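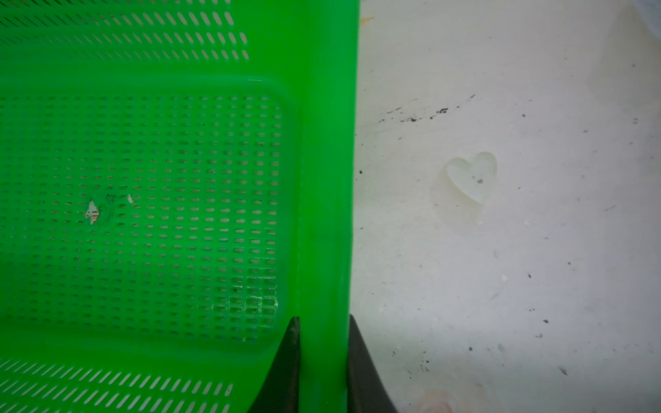 Wrist camera view, Stunda kit: fingers either side of the green basket's rim.

Stunda gripper kit review, progress report
To: Solange Rangel, Ledville Fund
From: Leonie Ngata
10/11/2021

Hi Solange,

You asked for a short one this time, so I'll try! We're 400 trials into the Stunda kit and I have opinions (you knew I would).

Where the money went

The kit itself came to $3,000 from Mondal, with the two fingers, the wrist camera and the mounting plate all in the one box. I spent a bit more on towels and baskets, and I still have your travel line untouched. Setup took me a full day, mostly fighting the cable clips. The manual shows them the wrong way round and I've written to Mondal about it.

Baskets

I wanted to start with rims because I thought they'd be easy. Mostly they are. The fingers are wedge shaped, so one goes down on each side of the rim without much fuss, and a smooth solid edge like the green one gives them something decent to close on. Where I struggle is lining up from directly overhead. All those little slots look the same from close in, and I have to go by the rim and ignore the rest. I'd love a wider lens, and Mondal says there's one coming, but I'm not holding the review for it.

Towels and cloths

Okay, this is the fun part. Folded terry cloth is what I bought the kit for, and I'm pretty happy with how it hangs on to it. We've been working inside the flower-print enclosure, which I picked on purpose: if the camera software can find a towel with lettering on it against peonies and moths, your average laundry shelf shouldn't scare it. My gripe is the far end of a long fold. It takes me several tries to get the angle right, and I've started keeping a separate tally for those. 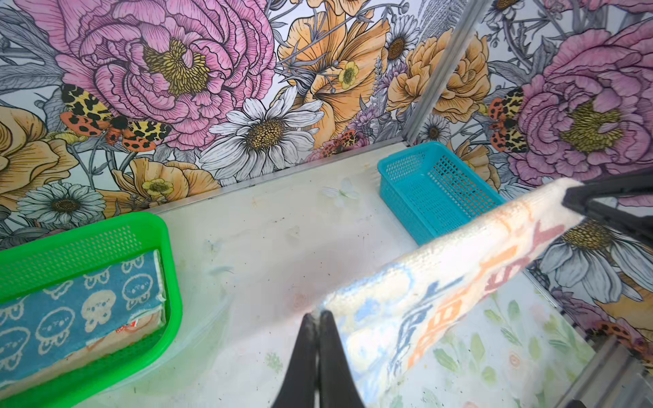
What's next

I have 20 more sessions booked through the end of the grant. First up is the thin cotton, then small slippery things, which I've been putting off. I'd also like to borrow the Flirnusia kit for 10 days so the write-up has something to compare against. Could you let me know if the travel money can cover the shipping? They want an answer from me before they'll reserve one.

Leonie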